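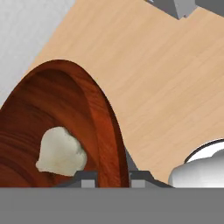
## Wrist cam view in sim: worth the hassle before I build the real one?

**flurano_garage** – April 16, 2022

Okay so I've been at this arm for way too long and I want some opinions before I cut any more parts. It's a tabletop arm on a bench in my garage, two-finger gripper, and I've been doing all the camera stuff in simulation first. The job is simple on paper: get the lumpy thing out of the wooden bowl and set it down on the table. The sim view is from the wrist, looking down past the fingers.

My problem is the rim. The bowl is deep enough that if I come in at a slant, the gripper body wants to hit the rim before the fingers get low enough. Straight down works better but then I lose sight of half the bowl. I ran 100 tries overnight and it hit the rim on 20 of them, all slanted.

Do I make the fingers longer, or fix the approach?

---

**katura_bits**

Longer fingers, easy. I did the same thing on mine and stopped fighting it. Stubby fingers are fine for blocks on a flat table and awful for anything with walls.

---

**solderandsawdust**

Gonna disagree with katura. Long fingers flex, and if yours are printed they'll flex a lot. I went longer on my Tanar build and the tips spread apart every time I squeezed anything firm. I'd fix the approach. Come straight down, close, lift straight up, and only start moving sideways when you're well over the rim.

Also your object is sitting right up against the inside of the bowl, so one finger has to squeeze in between it and the wall. That's a nasty spot for a two-finger grip no matter how long they are. Can you turn the wrist so the fingers close along the wall?

---

**flurano_garage**

Huh, I never tried turning the wrist. I've had it locked this whole time so the cables wouldn't wrap (on the real one I mean, the sim obviously doesn't care). Trying that tonight!

---

**macedo_mike_drop**

Can I ask the dumb question – why all the fancy wood grain? I run mine with flat gray everything and it's so much faster. Is the pretty version helping you?

---

**flurano_garage**

Not dumb. I'm using the camera picture to find the object, and with flat colors it found it every single time, which made me feel like a genius until I pointed a real camera at a real bowl. Dark wood with rings and streaks is a lot harder. The shiny round one on the table is in there for the same reason. Glare drives my code nuts.

---

**katura_bits**

Still say longer fingers. Make them 2 cm longer out of aluminum strip and the flex argument goes away.

---

**solderandsawdust**

And now the wrist motor is hauling extra weight out at the end. But sure, with strip I'd complain less.

---

**flurano_garage**

Update! Turned the wrist so the fingers close along the wall, came in straight down, same fingers as before. Another 100 tries and only 7 rim hits. A few of those look like my lift starting sideways too early, so that's next on the list.

Katura, I'm still buying the aluminum strip, the real bowl I want to use is deeper than the sim one. I'll post the drill pattern when I have it, probably sometime in May – work is a mess until then.

---

**macedo_mike_drop**

Please do post the pattern. And put a loop of slack in those cables before you let the wrist spin, I tore a connector clean off doing that.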